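Task board notebook, September, started a little after lunch

Picking this up again after the long break, and I'm happy to say the rig came up on the first try, so I get to spend the afternoon on demonstrations and leave the cables alone (knock on wood). Bouchra El Idrissi is on the teleop station and I'm doing the labels and this notebook. The goal for the Trivus set is 683 usable episodes. We had 510 at the end of last week, which sounds like a lot until you remember how many of those are the easy round peg!

Board goes lengthwise again, with the parts waiting along the near right. I like having the fixtures and the unplaced pieces on the same board, it saves so much fussing with a side tray. Both hands go to the middle, over the far end, for the start pose. Please keep it that way, Mudassar, even if it looks crowded, as the older episodes all start like that and I don't want to split the set. 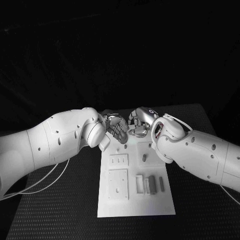

Right hand work, near the board

Bouchra's feeling is that the contact stretches are where we are thin. The approach is well covered, nearly every episode has a nice long one, and then the part with the fingers down against the board goes by so fast that the policy hardly gets to look at it. So we agreed she would slow down once she is low, and park the left hand up and out of the way at the far side with nothing in it. I'm tagging these "right only" in Jullex so they can be pulled out later if they turn out to hurt.
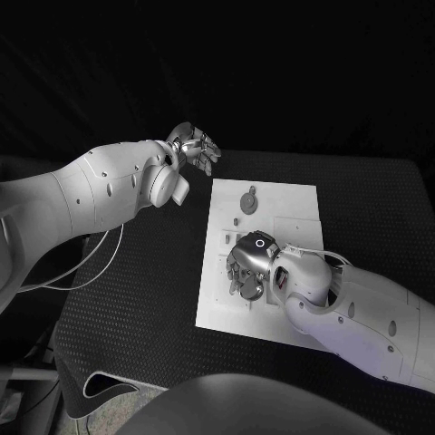 I also went back over the label names while she stretched her shoulders. We had 2 different words for the same phase, "seat" and "press", depending on who was labeling that day, and I've folded them both into "press". If you still have an old copy of the Soliman script it will complain about this. Just pull the new one, and come find me if it's still grumpy after that.

The open box is the one I'm most curious about. A piece held in curled fingers hides a good part of what the head camera would like to see, and the fingers throw shadows right into the box on top of that - so my guess is we'll want more of these than the plan says.
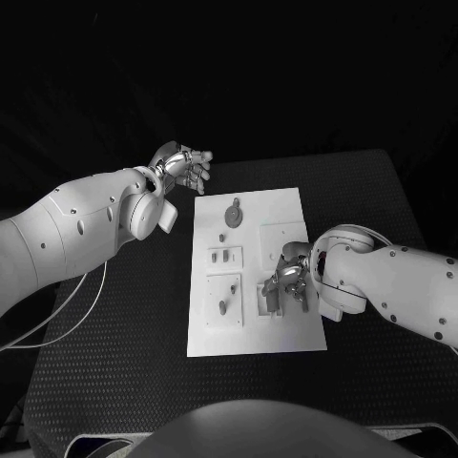 Mudassar asked whether we should throw out episodes with a regrasp in them. I would keep them, and so would Bouchra. A clean recovery is worth having, and we can always filter on the tag. What I would throw out is anything where the operator stops to talk to me in the middle, and I plead guilty to causing 4 of those today.

Still to do: copy the afternoon over to Lirow before going home, check the clocks on both arms, ask Mudassar about the gain on the right wrist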